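Search this site Go Enter keywords

Poltell bench tub in yellow, three months in

Short one today, got a shelf half off the wall and need to get back to it.

So the tub. Bought it in September from Cekard because the old shoebox finally gave out and dumped screws down the back of the washer. Wanted something plastic, something loud enough in color that I'd stop putting it down and losing it. Poltell does them in three colors at Cekard and I took the yellow. The other two were a grey and a sort of brick. Skip the grey if your counter is anything like mine.

Correction before anyone writes in. The title says three months because that's how long I've had the tub counting the one I borrowed from my sister first. Same model, same size, hers is the brick.

Good stuff first. Walls are tall. Really tall for a tub this size, so you can toss things in from the other side of the counter and they stay in. The rim is thick and rounded and that matters more than I thought it would, I carry it one handed up a stepladder and it doesn't dig into my fingers. Corners are rounded too so the last little washer doesn't wedge itself where you cant reach. Wipes out with a damp rag. I had wood glue in there overnight and it popped off with a thumbnail.

The floor has low ridges molded in. Mixed feelings. They stop long things sliding around when you carry it, fine, but small brads lie down between them and you have to chase them out with a fingertip. If you mostly sort tiny hardware get something with a flat bottom.

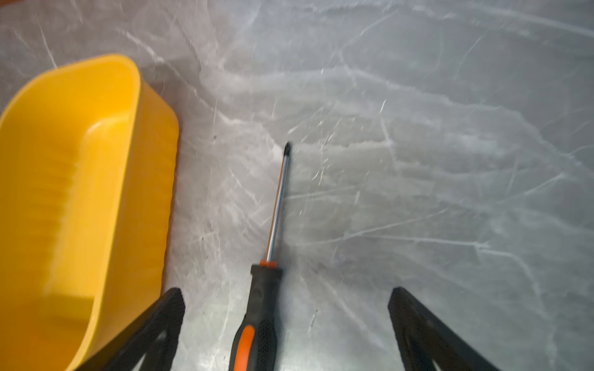 Review by Ekaette Igwe | Home & Bench | Oct 11, 2024

Counter first, people always ask. Grey marble pattern with a lot of white veining, shows nothing, hides everything. I have lost clear picture hangers on it for days. A yellow tub I can find from the hallway with no glasses on, and that is half of why it gets the score it gets.

Now the moaning. The sides flare a bit, which is nice for getting your hand in but it means the footprint at the top is wider than the footprint at the bottom, and the size on the label is the bottom one. Mine did not fit the cubby I measured for. Had to move it down to the shelf with the paint. Measure the rim!! Cekard's page gives one number and doesn't say which.

No lid. Poltell sells one seperately and I haven't bothered. They stack inside each other ok when empty, but borrowed tub plus my tub got stuck together and it took 2 of us and some dish soap. Leave a rag between them.

No dividers either. I cut up a cereal box and it's holding, looks terrible. My screwdrivers go in along the long side, bits in a jar in the corner. When I'm in the middle of a job the screwdriver mostly lives on the counter next to the tub anyway, so who am I kidding about the system.

Jobs it's been through so far: the Linon stool with the wobbly leg (tightened, still wobbles, that's the stool), two cabinet doors, a towel bar, and the Onyeka wall shelf that I'm halfway through as I type. The shelf came with 20 screws and a bag of plugs, and everything fit in the tub with room for my tape and a level poking out the top. Did not tip over with the level in it. The shoebox would have.

Dropped it once off the stepladder onto tile. Bounced. Small white mark on the underside, no crack. Wouldn't leave it outside all summer, yellow plastic goes chalky on me every time, but I haven't tried so don't quote me.

Would I buy a second one. Yes, probably the brick so I can tell them apart, hardware in one and tools in the other. Would I pay extra for the lid, no.

Score: 4 out of 5. Loses one for the label thing.

Model number on the sticker is 669 if you're hunting for it, the sticker comes off in one piece if you warm it with a hairdryer first. Ok back to the shelf, I'll post that one when it's up and level.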